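Rurnanari Drinkware Set – README

Version 2, September
Maintained by Waqas Soomro and Fouad Benmoussa, Veltberg

What is in this set

Rurnanari is a collection of pictures of everyday cups, bottles and tumblers, the kind people carry to school or to the office. The set has 1,720 pictures in total. Every picture has one main drinking vessel and a short text file with the same name.

We started it because we wanted a list of drinkware where the printed decoration is written down with care. In many lists that we used before, a cup is only "cup, pink", and all the words and small drawings on it are lost. For us these words are the interesting part.

How an item is described

Each text file has the following fields, one per line:

type: tumbler, mug, bottle, glass, other
main color: one everyday color word
lid: none, flat, domed, with spout
handle: none, fixed, strap, loop
printed text: all words that can be read, with the same spelling as on the item
small drawings: short names, separated by commas
notes: free text, 100 characters at most

If a word goes around the side and only a part of it is readable, we write the part and put three dots after it. Please do not complete the word from memory, even when you know the product well. We had this problem in version 1 – many files contained text that came from the shop page and not from the cup.

Sample entry

type: tumbler
main color: pink
lid: flat
handle: strap
printed text: Hello Kitty; Strawberry; Icecream; Ribbon
small drawings: strawberry, ice-cream sundae, bow
notes: insulated; dark band on body; more figures at the sides

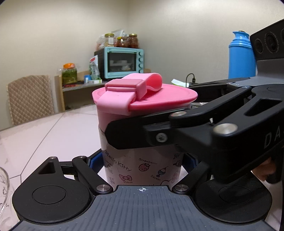 Known problems

"Icecream" is kept as one word in the sample entry, and it is not a typing mistake of ours. The same rule is valid for all unusual spellings.

Color words are not always consistent. Fouad used "pink" also for light and dusty tones, while Waqas in the first files wrote "rose". We changed most of them to "pink", but a few are maybe still there.

The lid and the body are sometimes in different tones of one color. The main color field follows the body only.

Folders

Jarnance: tumblers and bottles with a lid
Benkirane: mugs and glasses without a lid
extra: items that we could not place, for example a soup cup with 2 handles

Changes from version 1

Printed text was read again for all files. The field "small drawings" is new; before, the drawings were inside the notes. Double entries were removed.

Corrections

If you find a wrong word, send us the file name and the correct reading. Please give one correction per line – it is easier for us to check them in this way. Fouad looks at the Jarnance folder and Waqas at the other two.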